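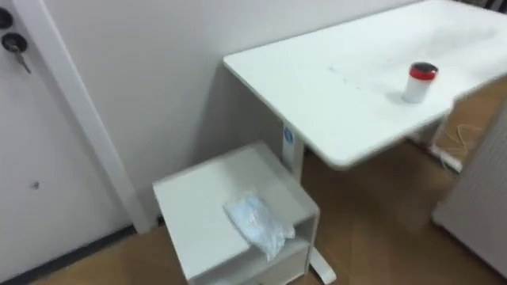
Ayane Amano wrote in to ask how on earth you keep white furniture white in a small room, as hers goes grey a week after she's done it and she's fed up of buying sprays.

Well, Ayane, I've got a white desk too, so I feel your pain! Mine gets scuffs right in the middle of the top. I start with a barely damp cloth and one drop of washing-up liquid, then go over it again with plain water. Bicarb paste only for the stubborn ones — and gently, or you'll dull the finish.

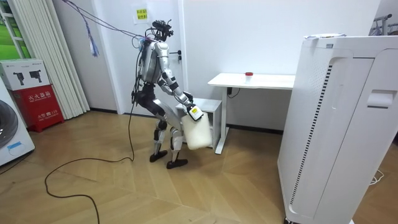 Do the desk before the floor, always. I used to do it the other way round and then wonder why there were crumbs on the boards (silly me). Wring the mop until your wrists ache, too, wooden floors hate a puddle.

Now, big white appliances. Switch them off at the wall first, please. A soft cloth over the front panel, top to bottom, and a dry paintbrush for the vents, where all the fluff goes.
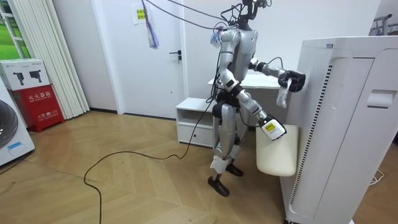 White cloth on the front panel, working beside the vent slits.

Last of all, don't put everything back! I allow myself one little pot on the desk and the rest goes in a drawer. Wiping round one thing takes seconds, and I do it while the kettle's on. 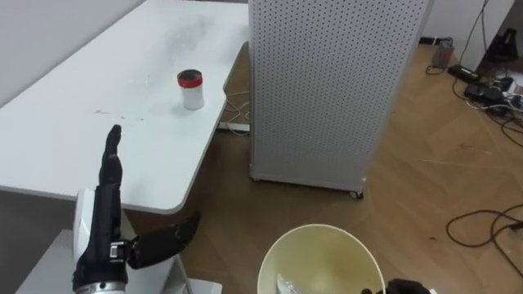 One red-lidded pot and a few brown smudges still to go.

More tips
Getting scuffs off skirting boards
Door keys: where to keep the spare
Drying cloths so they don't smell

Contact Branwen Ifans | © 2022 | Back to top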